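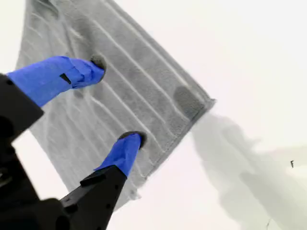
Miltska estrena en marzo su línea de toallas Pranik, en gris y con rizo acanalado

La nueva colección llega primero a la tienda de la calle y a la web, en tres tamaños y con 500 gramos por metro cuadrado

Llevo meses secándome con toallas de prueba y por fin puedo contarlo: en marzo sale a la venta Pranik, la primera línea de toallas de rizo que hacemos en Miltska. ¡Ya tocaba! Empezamos con los paños de cocina, seguimos con los manteles, y cada vez que alguien entraba en la tienda acababa preguntando lo mismo, que para cuándo las toallas del baño. Pues para ahora.

Os cuento cómo son. El tejido es de rizo, suave, en un gris que nos costó bastante elegir (tuvimos la pared del taller llena de retales y cada uno defendía el suyo) y con unas rayas en relieve, finas y más claras, que cruzan la toalla en paralelo. A mí me gustan sobre todo cuando la toalla cuelga doblada y las rayas se curvan con la caída. El borde va rematado con un dobladillo más denso, que es por donde empezaban a deshacerse las mías de toda la vida, y ahí no quería yo sorpresas.

El algodón lo teje Turunen, el mismo taller con el que trabajamos los manteles desde el principio. Les mandamos la primera muestra en octubre y nos la devolvieron con una nota que decía que las acanaladuras estaban demasiado juntas y que así el rizo no respiraba. Tenían razón. Las separamos, volvimos a lavar, volvimos a tender, y la segunda versión ya se parecía mucho a la definitiva. Hubo una tercera, con las rayas más anchas, que terminó de alfombrilla en mi casa y ahí sigue - no pienso devolverla.

La colección sale con toalla de tocador, toalla de lavabo y toalla de baño. La de baño cuesta 48 euros. Sé que hay toallas más baratas, claro que lo sé, pero esta está pensada para lavarla muchas veces y seguir usándola a gusto, y además vendemos cada pieza suelta, sin obligar a nadie a llevarse el juego completo. De esta primera tirada hemos hecho 2631 piezas entre los tres tamaños. Si se agotan, repetiremos en otoño.

Una cosa práctica, que me la preguntan siempre: lavadlas antes de estrenarlas, a 40 grados y sin suavizante. El suavizante deja una película sobre el rizo y luego la toalla resbala sobre la piel en vez de secar. Al tenderlas, una buena sacudida por las dos puntas y a colgar bien estiradas. Si hay secadora en casa, programa suave y listo. Con los grises tened también un poco de cuidado con la lejía, que se come el color a manchas y eso ya no tiene arreglo.

Para quien prefiera tocar antes de comprar (yo soy de esas personas, no me fío de una toalla que no he apretado con la mano), desde marzo las tendremos colgadas en la tienda de Miltska y también en Titby, que nos hace sitio en su sección de baño. En Titby habrá toallas de lavabo y de baño; la de tocador, de momento, solo en nuestra tienda y en la web.

Los pedidos de la web se pueden reservar ya y saldrán la primera semana de marzo, en caja de cartón y sin plásticos. Las reservas se atienden por orden de llegada.

Para muestras, préstamo de piezas para reportajes o cualquier duda sobre el tejido, escribid al departamento de prensa de Miltska indicando la referencia 2207. Contestamos por las mañanas, de nueve a dos.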